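Kesta Elementary School: Visitor and Outside Program Checklist
Inspection date: July 22, 2026
Checked by: Fereshteh Kordestani, parent representative

1. Parents receive the lesson content before any outside program starts.
Partly. The letter was sent, but the booklet was missing from it. Please send both together.

2. Written consent is on file for each student.
No. The school has 257 students on the list and 30 forms are still not returned. No answer must not be counted as a yes.

3. Outside speakers sign in and wear a badge.
Yes. The book is kept well.

4. A teacher stays in the room all the time.
Yes for Lustier Hall. For the library I could not confirm it.

5. Health office door has a window, and the window is not covered.
No. A poster is on it. Remove.

6. Complaints get a written reply.
2 are open from spring. I ask for a reply before the October meeting.

7. Classroom materials list is open to parents.
Yes, at the front desk. The print is very small.

Next check: October

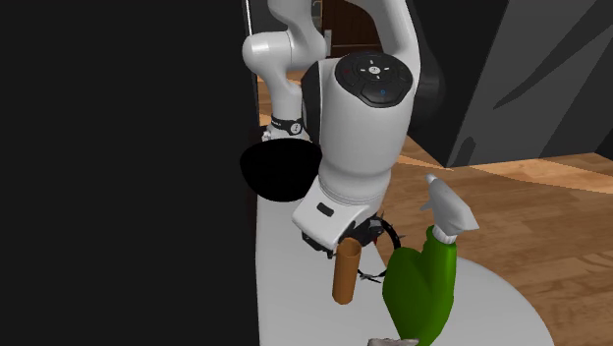 White robotic arm over a round white tabletop, computer rendering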